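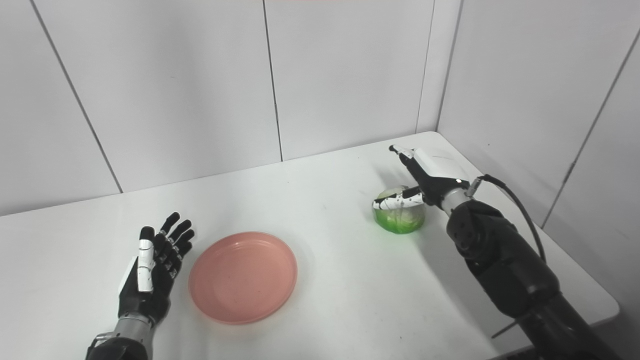
What is the most common cause of a cracked glaze?

A mismatch in shrinkage between the glaze and the clay body as the piece cools. The glaze contracts more than the clay, ends up under tension, and relieves it by forming a network of fine cracks.

Leire Moya has tested glazes for Plindberg, a small tableware pottery in Lepik, for seven years. Most of her work concerns crazing, the trade name for those cracks. "People blame the kiln first," she said. "I look at the recipe. Sodium and potassium raise expansion. If a glaze is heavy in both, slow cooling will not save it."

Her usual correction is to add silica in small steps, firing a test tile at each one. Boron can also help, though it lowers the melting point and may change the surface. "You fix the fit and lose the matte," she said. "Then you start over with the matte."

Each batch of tiles is moved from boiling water to ice water, then stored for 90 days before she signs off on it. Delayed crazing is the reason for the wait. A porous body takes up moisture over time and swells slightly, which stretches the glaze. In one series, a tile passed every shock test and crazed after 36 days on the shelf.
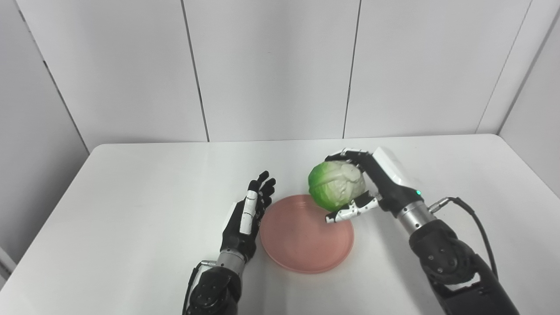
Speckle and iron

Moya was more guarded on speckled ware. Iron particles in the body bleed through the glaze during firing, and coarse grains can leave pinholes. She sieves the additive and keeps a record of mesh size for every batch. "A speckle should be sealed over," she said. "If I can feel it with a fingernail, it goes back."

She does not accept a crazed plate for food use, even on a dense stoneware body. Her colleague Ottavio Martinelli disagrees, and the two have kept separate notes on the point since February.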